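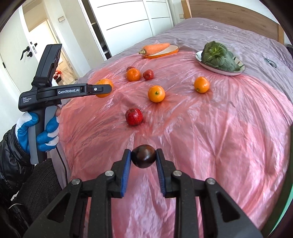
Cuvby Forum > Manipulation > Can it put the groceries away yet?

torque_limit
Posts: 1,835
Simple chore: mixed produce into a tray. Parallel jaws, ridged pads, crinkled plastic sheet over a bed. My position is that the hardware is ready and the policy is not. A person holding the same kind of jaws can do the job, so the missing part is control.

backlash6
Disagree. A person on the handle supplies wrist compliance, vision and judgment about when to squeeze. Take those away and two flat pads are a poor hand. Mandarins are the easy case. Try bok choy.
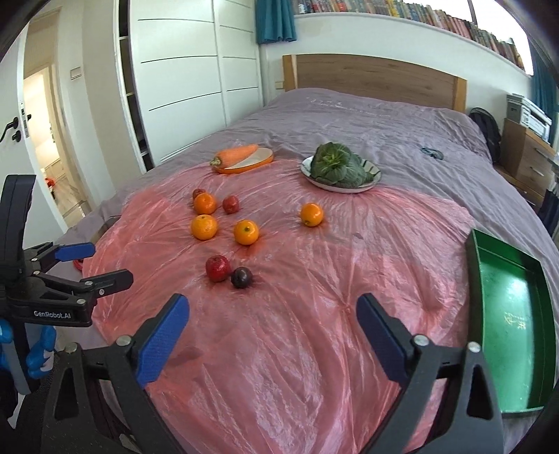 Jaws open over the pink sheet. Mandarins in front, carrot and greens on dishes farther back.

torque_limit
Leafy stuff I'll give you. The carrot is fine if you approach across the short axis.

gu_line_tech
We ran a Gu arm on loose citrus at the Avilholm plant in April. 1,348 attempts, 1,015 placed with no regrasp. Rigid bench, fixed lighting. A soft bed will score lower - the sheet moves when you touch it, and anything shiny costs you depth points.

backlash6
So 333 needed help on a rigid bench. That isn't a household machine.

gu_line_tech
They weren't all drops. Most were second grasps that went fine, but our log lumps them together. Cycle time bothered me more.
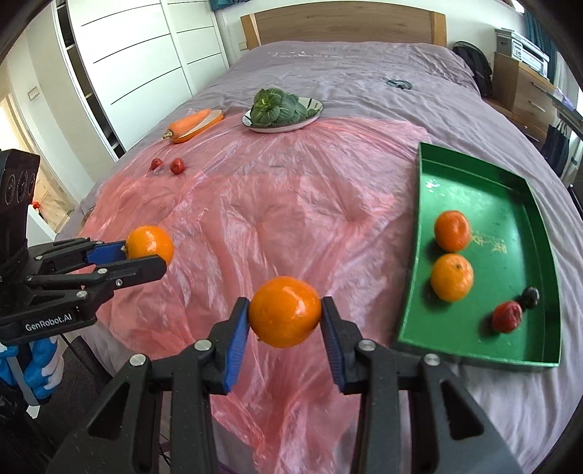
A mandarin in each gripper, two more in the green tray.

Landetti_owner
What is the force limit on soft fruit? Mine marks ripe plums at the lowest setting and I have stopped using it for anything with thin skin.

torque_limit
Depends on the pad. Ridges concentrate the load. Try a smoother pad before you touch the force setting.

backlash6
Or use a spoon. Still waiting for anyone to post 6 unassisted runs in a row on a surface that isn't a bench.

torque_limit
I can set that up Saturday. Citrus only, no greens.

backlash6
Include one plum.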